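Handheld grippers, session two: picking fingers for cloth
Notes by Hélène Penner, revised 2 January 2022

Okay, last time we did rigid stuff (cups, blocks, that awful tape dispenser) and everyone went home thinking grippers are easy. Cloth is where you find out what your fingers are really made of! So this session is all about comparing two finger sets on the same pair of handheld grippers, one in each hand, no arm involved yet.

The two sets are the Motorley plates, which are thin and flat, and the Orar blocks, which are chunkier and have a soft inner face. I like both, for different reasons, and I'd like you to make up your own minds before you read my opinion further down.

Start with the cloth spread out and a basket next to it. Pinch an edge with one gripper, keep the other one close by, then lift, fold, drop in the basket. Go slowly the first few times. I tend to rush and then I get half a fold and a lot of muttering.
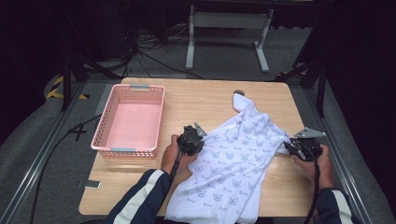

Two-gripper work on a printed cloth, right gripper on the edge, basket to the left.

A few things I've picked up. Come at a hem from the side if you can, with one finger under and one over. Pushing straight down on the middle of a towel works too, but you need a little slack to grab, so nudge a wrinkle up first. And watch your cables! They hang right by your wrists and they love to drag a corner you've just put down flat.

For the comparison, do 16 picks with each set and write down every miss, including the ones you rescued. (Yes, those count.) My own log is up to some 190 picks now and I still change my mind about terry cloth. The loops are forgiving with a soft face, but the soft face is also the first thing to go. 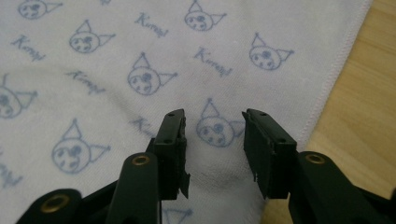

So check the inner faces before every run, both sides, and put the condition in your notes. A finger with ragged padding can still close perfectly well and give you different numbers from a fresh one, and then you're comparing wear and you think you're comparing shapes. I lost a whole afternoon to that in the Skikau exercise.

My opinion, as promised: blocks for thick towels, plates for thin cloth and hems. If you disagree, bring your log and we'll argue about it.

For next time, read chapter 2 of the Son controller guide and set your recording buffer to 1000 samples.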